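Old desktops, fix or dump?
Forum > Home & Garage > Repair Talk
Page 1 of 1

tallgrass_pete
June 26, 2020
OK so question for the group. Helping my mother in law clear out her place in Cliston and she has a closet with old desktop PCs, going back years. Her plan is the dump. Mine was fix up what can be fixed and give them to kids in the building who were doing homework on a phone all spring. Worth it or am I kidding myself? I can swap a drive. Never done more than that.

marnie_b
Worth it. Did three last year for my sister's kids. Vacuum the dust, new drive, more memory, done. Cost me less than a dinner out per machine.

Cabrera
Going to be the bad guy. Not worth it. Old towers eat power, they're loud, and when one dies in August the family calls YOU. Forever. I did this for a church group and was free tech support for 2 years. Buy a refurb off a store with a warranty and sleep at night.

marnie_b
Refurb with warranty is up to 200 bucks once you add a screen and keyboard. Times how many kids? Who's paying?

Cabrera
Whoever wants to feel good about it lol

tallgrass_pete
Easy you two. Power is a fair point, hadn't thought of that. Any way to tell which ones are too old before I haul them all downstairs?

solder_sal
Look for the sticker on the side or back, search the model, see what processor it shipped with. Dual core with spinning drive = parts. Quad core or better, keep going. Also check the little round tops on the capacitors, if they bulge dont bother.

And lay the thing flat before you open it. People work on them standing up and then wonder why screws vanish. 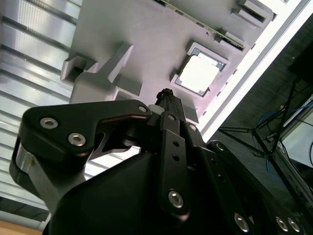
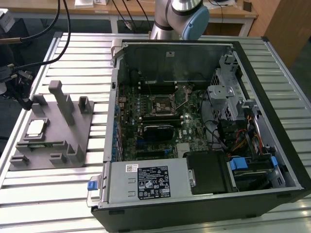
Anyway if you do pull a processor, go slow. Lever up, frame open, straight up with the chip, straight down with the new one. No pushing. Line up the corner mark. Bent a pin once on a board for my brother and he still brings it up. Fresh thermal paste every time, a pea size blob, and wipe off the old stuff first. Coffee filter and rubbing alcohol works, no lint.

Ekuusk
Agree with sal on all of it except coffee filters. Old t shirt. Been doing it for ever.

solder_sal
T shirt leaves fuzz!! fight me

Ekuusk
Edgars Kuusk, meet me at the swap meet, bring your filters

quietporch
Nobody has brought up the drives. PLEASE wipe the drives. My aunt gave one away with her tax returns on it. If you're swapping them anyway pull the old ones and drill them, or keep them in a drawer. Ask your MIL first if there are photos on there she wants.

tallgrass_pete
Good call. She says no photos. I dont believe her. Will check.

Cabrera
See, now it's drives and photos and fuzz. Add up the hours. If your time is worth anything you're at 1,000 bucks before the first kid logs in. I stand by dump (well, e-waste drop off, not the actual dump, don't put boards in the trash).

marnie_b
By that math nobody should cook or mow a lawn either. He's asking cause he wants to do it.

hollis_in_the_basement
Middle ground. Take the best four. Recycle the rest. Homis takes towers for free at the side door, they only charge for tube monitors. Was there earlier in June, no line at all. Call first, hours are weird right now.

For software put Linux on the weak ones. Kids only need a browser and something to type in. Print a one page sheet with how to turn it on, how to get on the wifi, and who to call. Solves some of Cabreras problem.

Cabrera
"Who to call" IS my problem

hollis_in_the_basement
Put your number on it, Pete's busy

solder_sal
One more on memory. Dont mix sticks from different machines and assume it's good. Run a memory test overnight. A bad stick will look like ten other things, you'll reinstall everything twice before you find it. Ask me how I know. 96 passes on one machine last winter because I forgot it was running in the back room.

quietporch
96 lol. And the power bill?

solder_sal
we dont talk about the power bill

Prirnari
New here, so hi. Does anybody check the power supplies? I was told to replace those no matter what on anything this age. Seems like a lot of money to spend on a free computer.

Ekuusk
Not no matter what. If the fan spins quiet, doesnt smell, and the machine runs a full day under load, I leave it. Smells like burnt fish, out it goes. Never open one up, they hold a charge even unplugged.

marnie_b
I replace them. Kid's bedroom, I'm not gambling on that.

Ekuusk
Fair. Different if its a kids room.

tallgrass_pete
Update. Hauled them down. Most are going to Homis, keeping four. One of them had a whole mouse nest in it so that made that choice easy. Two have the same memory, rest are all over the place. Also there were photos. LOTS of photos. She cried a bit, good crying. Copying those off first and the rest can wait till next week.

quietporch
Told you. Make two copies.

Cabrera
ok the photos thing is nice. Still say refurb. I have a spare 22 inch monitor if you want it, pickup only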